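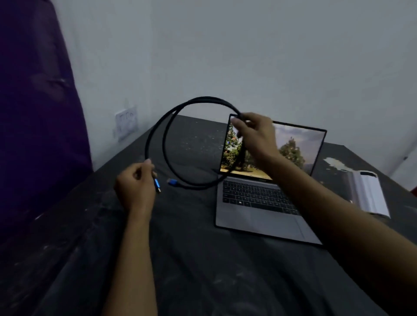
A long black cable with blue connectors, and a laptop on the bedsheet.

2025-05-19 | By Olga Moya

Filed under: Gems & Trade, People

Floarea Filip has been cutting sapphires for 20 years and has never owned one. "I've had the dust of a great many under my fingernails," she says. "That's close enough for me."

She rents a bench at Ibarra, a cutting shop above a bakery in Tistamthorpe, where the stones come in looking like gravel and the rent goes up every February. Her trade is in the unglamorous middle of the business - past the mine, well short of the ring.

What does a buyer look for in rough? "Reasons to pay less," she says. Her own first look is for the color, which in a sapphire likes to hide in one corner. Put that corner at the bottom of the finished stone and the whole face goes blue. Put it at the side and you have, in her words, "a window with a bruise."

Her worst week involved a parcel of 200 small stones from a dealer called Coltex. Three were worth cutting. The dealer, Valeriano Pacheco, took the rest back without a murmur, and she suspects they went out again the next morning to somebody younger. 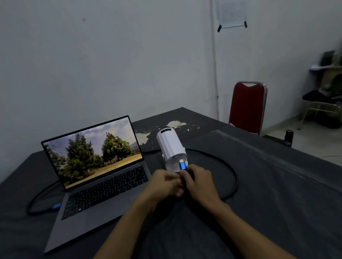 On heat treatment she is calm. Most sapphires on the market have been cooked to improve the color, and she has no quarrel with that so long as it's written on the paper. "People dye their hair," she says. "I only mind when they swear to me it grew that way." Glass filling is another matter, and so is the man who once tried to sell her some. I am asked not to print what she called him.

Does she have a favorite? A gray-green stone, seven carats, that went to a collector named Begoña Toledo, who wanted it for a drawer. Filip spent a month on it.

"A drawer," she says again, and goes back to her wheel.

Contact us | © 2025 Varik | Back to top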